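Bent Eyvindsson had his lunch balanced on a keyboard when I walked in, and he waved me toward the only other chair in the Skaren office without getting up. "We're in the middle of a run," he said. "Well, we're always in the middle of a run."

I'd come to hear how a team of four picks a camera setup for a gripper before buying one. The short version is that they do it all in simulation first, and then they argue! Bent is comparing three views of the same tabletop: one off to the side, one on the wrist, and one from the front that takes in the whole arm. Same arm, same gripper, same pile of kitchen stuff.

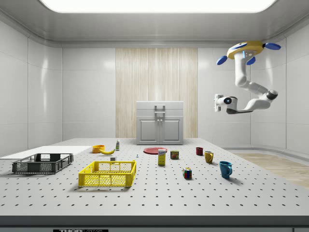
The side view, with the arm on its ceiling mount and the mugs nearest the gripper.

"Everybody loves the side view because it looks good in a meeting," Bent told me. "You can see the arm, you can see the table, your boss is happy. Then you ask it which way a mug handle points and it starts guessing." He has run 800 grasps from that view alone, and he says mugs gave him more trouble than everything else put together.

So what about the wrist camera? That was Signe Þórarinsdóttir's pick from day one, and she leaned over from the next desk to defend it. "It goes where the hand goes," she said. "For small stuff I don't want anything else. I can live without seeing the elbow."

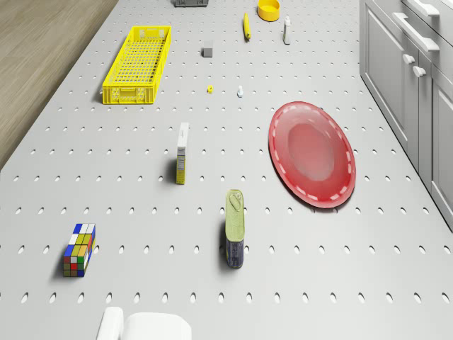 She does admit it has a weak side. Once the gripper gets down close to something, the rest of the table drops out of sight, and the controller has to remember where it all was. Their first controller, from Dalsgaard, was bad at that. The one they switched to in July is better, although Signe still calls it "a bit forgetful" (she said this fondly, I think).

Bent's own favorite is the front view, and he pulled it up for me while he finished his sandwich.

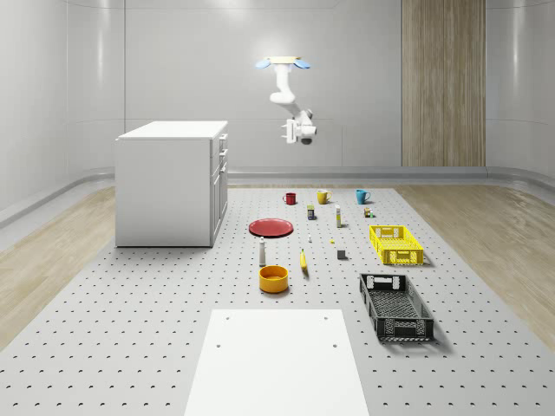
Bent's favorite: the front view, crates on the right and cabinet on the left.

"I can catch a bad elbow path from here before it costs me anything," he said. He wants to pair it with the wrist camera and drop the side view completely. Signe wants to keep all three until they've done 3000 grasps - they were at almost 120 on the paired setup when I visited, so that talk can wait a while.

I asked if any of this would hold up on a real arm. Bent shrugged. "The order will hold, I think. The numbers won't." He was already reaching for the mouse to start the next batch.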